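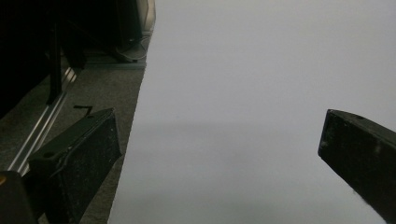 Rondoscombe robotics club, Friday thread

1/ Week 7 of the sheet task. The gripper has to pick up a big pale sheet by its edge and lay it back down without a crease. Sounds easy. We've been at it since January.

2/ Everyone goes for the middle first. With nothing to pinch there, the fingers just slide. You want one finger past the edge and the other over the sheet, then close slowly.

3/ Carpet is harder than a table. The pads catch on the pile and pick up dust, so we now wipe them between runs — grip was noticeably worse when we forgot.

4/ We do it by hand with a held gripper and log each go. Target is 2,000 by the end of term. Tonight we added 46, of which 19 were clean lifts. Last week was worse.

5/ Two of the younger members wrote the sorting script, which we're calling Dresteo. It throws out any run where the fingers never close. It also threw out four good ones, so that's next week's job.

6/ The Omorbridge club are doing the same task with cloth. We're swapping notes before the regional day. If you've got spare foam pads, 3 mm or thicker, please message us.

7/ Doors open at half six next Friday, same room. Bring a laptop if you have one — we've only got two that will run the script.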